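Router season, or why I spent March with my head under the stairs

I promised last time that I'd finally write about mesh Wi-Fi, and then I didn't, and several of you wrote in to remind me (politely, mostly). So let's get into it. I've now lived with the Asar mesh kit for long enough to have opinions, and I've had the Flanadow one running before that, so you're getting both in one go.

Some background for the new folks. My house is long and skinny, with brick in the middle where a chimney used to be, and the cable line comes in at the worst possible corner. For years I had one router by the front door and a cheap extender in the hallway, and the back bedroom got maybe one bar if you held the laptop up. Video calls from back there were a slideshow. I put up with it much longer than I should have, considering what I write about every month.

The Flanadow kit came first. Three little pucks, an app with a cheerful green logo, and a setup that wanted my email, my phone number and my location before it would even blink. Once it was going it was fine! The back bedroom went from basically nothing to 78 megabits down, and I was thrilled for a good two weeks. Then the middle puck started dropping off at odd hours. It would come back by itself, usually within a few minutes, but a few minutes is a long time when you're in the middle of a call. I reset it, I moved it, I moved it back. Support had me rename the network, which did nothing except log out every gadget I own. And I own 23 things that want Wi-Fi, I checked, so that was an afternoon gone.

So back it went, and in came the Asar. It's bigger and uglier, and the power bricks cover two outlets on every strip I tried, which drove me up the wall. But it has a real web page you can log into from a browser, no account needed, and I can't tell you how happy that makes me. You type in the address, you get a plain gray page with settings on it, and the settings do what they say. Same bedroom, same laptop, same spot on the desk: 166 down. No drops that I've noticed, and believe me I was watching.

A few things I learned along the way. Move the pucks before you mess with the software. I spent two evenings on channel settings with the Flanadow and got almost nothing out of it, and then I slid one unit four feet down the hall, away from the old chimney, and picked up more speed than all that fiddling had given me. Also, if you have any way at all to run a wire between two of the units, do it. I ran a flat cable along the baseboard and behind the bookcase, and you can hardly see it unless you're looking for it.

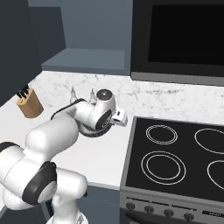 The other thing is the older gadgets. My printer is 11 years old and flat out refused to join the new network until I turned on the separate slow band, which Asar calls "legacy mode" and hides three menus deep. If you've got an old printer or an old thermostat, look for that before you give up and buy a new one. I nearly did buy a new one – had it in the cart and everything.

Would I tell you to run out and get the Asar? If your place has thick walls or is shaped like mine, yes, I think so. If you're in an apartment, save your money, one decent router on a high shelf will do you fine. And if you already have the Flanadow and it's behaving, leave it alone. I've heard from readers who love theirs, so maybe I just got a bad puck.

I know someone's going to ask about the Lister router too, the one with the screen on the front. I haven't had my hands on it yet. From the spec sheet it looks nice, but I've been burned by spec sheets before, and I don't see what I'd do with a screen on a thing that lives under the stairs. If you have one, hit reply and tell me how it's been, especially with more than one floor.

Next time: password managers, and the big pile of questions you sent in about moving from one to another without losing everything. I've started on those, and it's slow going.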